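Teaching by Hand at Segers
July 24, 2025

The workshop of Segers in Monport is on the second floor, above a shop for bicycle parts. When I arrive, the operator I came to meet is still at her station, and she asks me to wait until the episode is finished. She does not look up. Her two hands hold the two leader arms, small and light, and the two bigger arms on the table follow them.

She has worked here since November. Before that she repaired sewing machines for Rivovetti, and she thinks the first job was good preparation for the second one. "You learn to feel when something is going to catch," she says. "With the leader arms you do not feel much, so you must see it. But the habit of waiting for it, this I brought with me."

Her work is to show tasks. She does a task by remote control, the computer records the movements of the joints and the pictures of the cameras, and later a policy is trained on all of it. The current project is called Lastside and it concerns the clearing and setting of tables. For each task she must record 128 good episodes. On the morning of my visit she had 92.
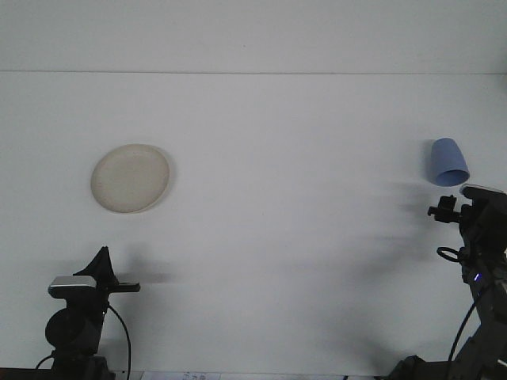
I ask her what makes a task difficult, because from outside they all look like things a child can do. She laughs at this. "The child has skin," she says. A plate lying flat on the table is, in her opinion, harder than almost anything with a handle. The finger of the gripper has to come in low at the rim, and if it comes in too high it only pushes the plate away. A cup turned upside down is easier to hold, but then comes the question of turning it over, and the wrist has its limits. She likes to begin with the two things far apart, the plate toward the left arm and the cup close to the right one, so that each arm has its own object and they do not meet in the middle before she wants it. "Later I make it less comfortable. First I want the robot to see it done in a calm way."

The word calm comes back many times in our conversation. A new operator, she explains, is usually too quick. He corrects himself with small nervous movements, and the policy learns those also. She was the same. In her first weeks she threw away more episodes than she kept, and one evening she deleted 14 in a row.

"I was angry, and you could see it in the curves," she says. "The person who was training me showed me the plot and did not say anything."

Does she keep the mistakes? Some of them. If the cup slips and she recovers it without hurry, she marks the episode as good and adds a note. If she needs to open both grippers and start again, it goes out. The engineers first wanted only perfect episodes, and she argued with them over this for some time. Now there is a separate folder for recoveries, and she is a little proud of it.

I wanted to know if she has tried the other way, guiding the arm directly with her hands on it. She has, on an older single arm that Segers still keeps. "It is more natural for one movement. But your own hand is then in front of the camera, and with two arms you are wrestling." For wiping a surface she would still prefer it.

We speak also about tiredness. She works in blocks and stops when her shoulders start to go up. The screen shows her no score and she asked for it to stay like this. Between blocks she puts the objects in new positions, always by her own hand, and she admits that she has favorite places and must force herself to avoid them.

Before I leave she lets me try. I hold the leader arms too tightly, as everybody does, and the left gripper comes down on the table beside the plate with an ugly sound. She reaches over and loosens my fingers from the handle. "Again," she says, "and breathe this time."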